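Print this page | E-mail to a friend

Stop telling us it's "mild"

By Lleucu Craddock, December

Mild. That was the word again this morning, said in the same cheery voice they use for bank holidays. Mild for Iltden, mild for Stostow, a mild and breezy afternoon on the way. Fine. But what is anyone meant to do with it?

I've kept a rain gauge behind the shed for 14 years. Nothing fancy. Tipped out 339 mm this autumn and the forecasts I heard called most of it "showery". Showery! The lane at Wellow was shut for 2 days. Roughly 3,000 people use that road to get to work and they were told to expect a damp spell.

I'm not blaming the forecasters for getting it wrong, mostly they dont. It's the words. Unsettled, changeable, mild. Soft words, and they all mean somthing different depending on where your house sits. Give me the millimetres. Give me the hour it starts. Anika Greenberg at Pumphrey reckons numbers put people off, and she may be right about some people. But we cope with numbers on petrol and bus times. We'd cope with rain.

And a warm wet December isn't a treat. Ask anyone with a field. Or a cellar.

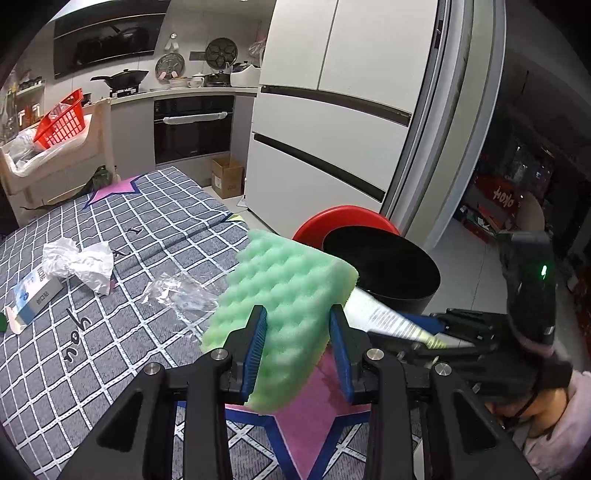
Bumpy sponge, star-patterned mat.

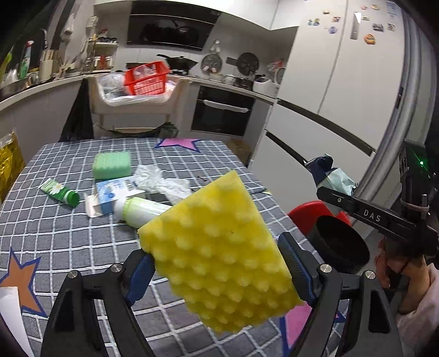
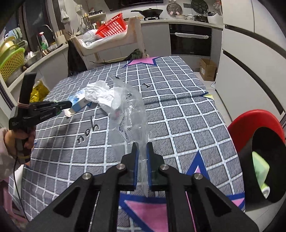

What I'd like instead

One line, read out first. How much, when, how sure they are. Then say mild if you must. The evening bulletin has time, it finds time for the sunset photos.

Contact us | Copyright Lleucu Craddock | Back to top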